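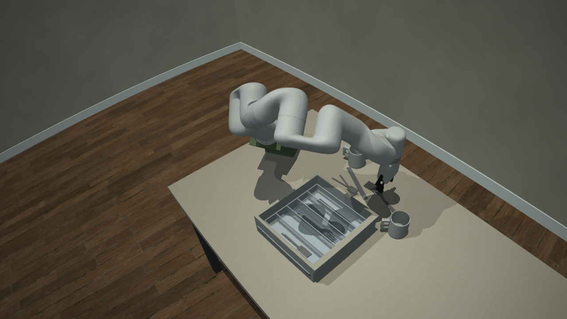 Budget for a cutlery sorting cell, am I being sold a story?

rackandruin
August 2022
We run a commercial dish room and Duditura has quoted us for an arm, a gripper and a wrist camera to sort clean silverware into drawer trays. They want 4 cells up front and say payback is eight months. All I have from them is simulation. Has anyone paid for one of these and been glad of it?

palletjack_ned
Payback figured on what labor rate? Ask for the spreadsheet. Ours from Rarkon had the thing running three shifts. We run one.

Ingrid Ruiz-Ortega
I'd go easier on the simulation. We planned our layout that way and caught a reach problem before we bolted anything down. It's cheap to move a table on a screen.

palletjack_ned
Layout, sure. Grasping is another matter. A clean gray fork flat on a clean counter tells you very little about a wet one stuck under a ladle. 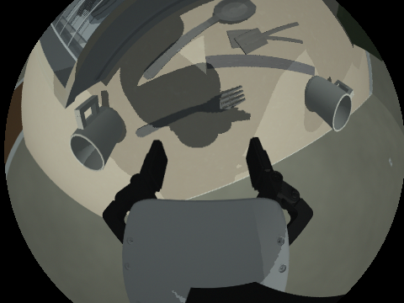

And get the gripper priced on its own line, with spare fingertips. Rarkon buried ours in "integration" and we couldn't compare it with anybody.

rackandruin
It's buried in mine too. Givumetti came in lower but left out guarding and install.

Ingrid Ruiz-Ortega
Then they aren't lower. Add it back in and ask both for a paid trial with your own flatware. One cell, your tray.

hobartblues
Or skip it. Hutchins rents us a plain conveyor and two people keep up fine.

Ingrid Ruiz-Ortega
If you can hire two people. We had that job posted from February on and got one applicant.

rackandruin
Asked Duditura for a trial on one cell. They said the price only holds at four.

palletjack_ned
There's your answer.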